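Putting the roof back on Landow Mill

Tipene Pryor has worked on old buildings for most of his life, first as a joiner with Andis and then as an architect. We spoke in June at Stornum, where he is in charge of repairs to Landow Mill. The stone over the door says 1743, but he thinks the lower walls are older.

"The date is for the man who paid for the top floor," he said. "The bottom courses are rubble set in clay. The upper ones are lime mortar. Two builders, two budgets."

The mill lost its roof in a storm and stood open for nine winters. By the time Pryor's office was asked to look at it, the east wall was leaning and ash trees had rooted in the wheel pit.

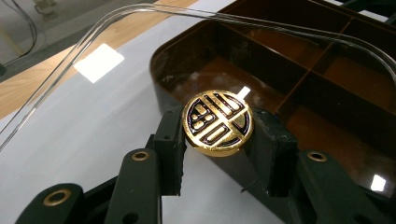
A reader in Stornum asked us beforehand why the wall wasn't simply taken down and built again. I passed the question on.

"We did take down the top metre," Pryor said. "Below that it was sound enough to tie. Once you rebuild a wall like that you've got a new wall, and you still have to pay for it."

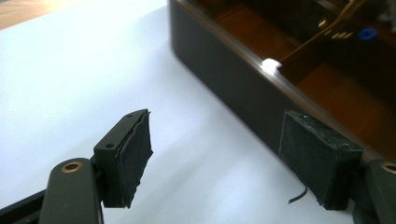
Dark box on a white surface

The roof is oak, cut green and pegged. Rawashdeh, the contractor, numbered 641 stones before lifting any of them, and 502 went back where they came from. The others had split with frost and were swapped for stone from the old quarry up the lane.

I asked about the cement pointing on the river side, put in during an earlier repair.

"It's coming out slowly. It's very hard, and the stone behind it is soft. You can do more harm with a chisel in a morning than the cement did in forty years. We do a small patch, then leave it and have a look." 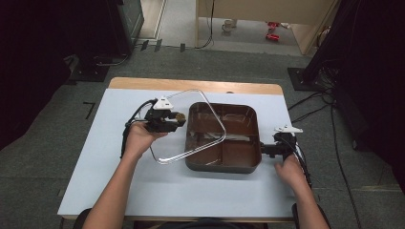
Clear lid held over the brown tray

He would not be drawn on whether the wheel should turn again. The axle is missing and there is no drawing of it. "I can guess, but I don't want to build a guess and have people think it's the original."
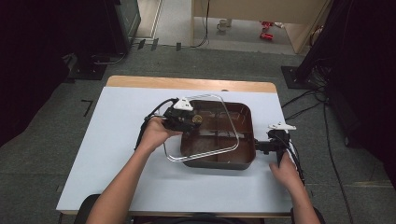 The upper floor

The boards upstairs are to stay as they are, worn hollows included. Pryor wants 127 of them lifted, cleaned underneath and relaid in the same order. The hoist beam needs a steel plate at one end, and he plans to leave the plate showing.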